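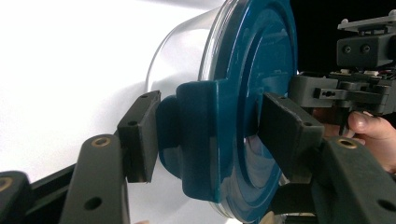
Brevgate

Brevgate is a weekly celebrity news show produced by Novetti and hosted in the seaside town of Londetti. Each episode packs 10 stories into a brisk hour, and its red carpet coverage is a real treat: crews stay until the very last guest has gone in. The first series ran for 100 episodes, a wonderful run for a show that began as a late-night filler.

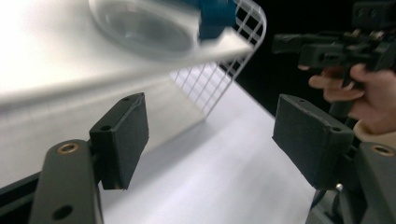 Last edited in February

Format

The best-loved segment is "Xue", a lively quiz in which soap stars try to match old gossip headlines to the right year. It has appeared in 219 episodes, and fans still trade their favorite rounds. The record score is a perfect 100, set during a thrilling awards-season special.
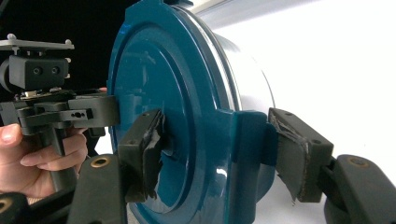

When does Brevgate air?
New episodes air every Wednesday evening, with a repeat the following afternoon.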